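Preserving the Jemik Computing Papers
Progress report to the Baloyi Fund, second reporting period

Prepared by Ximena Montecinos, Head of Collections, Nurkside Museum of Computing

Purpose of this report

The Baloyi Fund awarded the museum a two-year grant to catalogue, rehouse and make available the working papers, tapes and circuit drawings left by the engineers of the Jemik laboratory. This report covers the six months to the end of March and sets out what has been done against the agreed plan, where we are behind, and what we ask the Fund to approve.

Cataloguing

The catalogue now holds 1,257 entries. Each has a title, a date or date range, a named creator where one is known, and a note of physical condition. The drawings for the laboratory's first memory unit are complete and in order, with the exception of the sheets covering the power supply, which were already missing when the papers came to us. The correspondence has been slower. Many letters are unsigned or carry initials only, and Octavio Durán has spent a good part of the period matching handwriting against the signed staff ledgers.

Catalogue records are entered in Trama, the museum's collections system. An import fault in the autumn repeated the reference numbers for one series of notebooks. The fault has been corrected and the numbers in the printed finding aid have been checked by hand.

Magnetic and paper tape

Johannes Kruger has examined all the paper tapes and has read 400 of them to file. The remainder are sound but were punched on a non-standard code, for which a conversion table is being prepared from the programmers' own notes. The magnetic tapes present a greater difficulty. Of the 10 reels selected for the trial, eight gave a full reading and two shed oxide at the first pass and were withdrawn. We do not propose to attempt those two again until a specialist opinion has been obtained – the cost of this is addressed below.
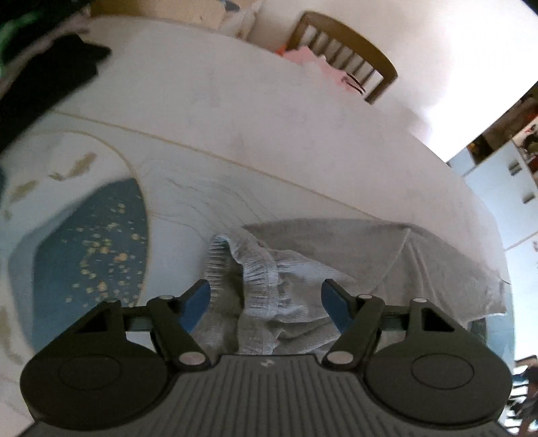
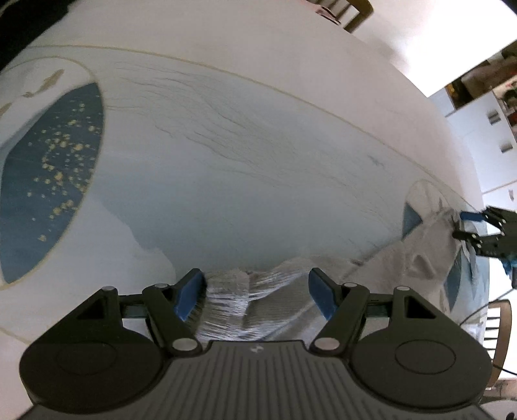
Nurkside, April 24, 2024

Oral history

Interviews have been recorded with former members of the laboratory and with relatives of those who have died. Lamisi Gbeho conducted the interviews and has prepared the transcripts. Contributors are sent their transcript in draft and may correct or close any passage. One contributor has asked that a section concerning a patent dispute remain closed for ten years, and we have agreed to this.

The interviews have already been of use to the cataloguing work. Two former wiring technicians were able to explain the coloured pencil marks on the backplane drawings, which record changes made on the workshop floor and never carried over to the fair copies. A note on the marks has been added to the relevant catalogue entries.

Matters behind plan

The reading room opening has been put back. The shelving contractor delivered the wrong depth of shelf for the drawing folders, and replacements are on order at no charge to the grant. Readers are being seen by appointment in the meantime.

The schools programme has not begun. Remedios Pacheco joined the museum in March to lead it and will submit a revised timetable with the next report.

Expenditure

Spending on staff and packing materials is within budget. Spending on shelving is below profile for the reason given above and will be caught up in the next period. No money has been moved between budget headings.

Request to the Fund

We ask the Fund to approve the transfer of the unspent travel allowance to the tape budget, to pay for specialist advice on the two damaged reels. Most of the interviews were held at the museum or by telephone, and the allowance will not be needed in full. A signed statement of expenditure and the condition reports for both reels are attached as annexes A and B.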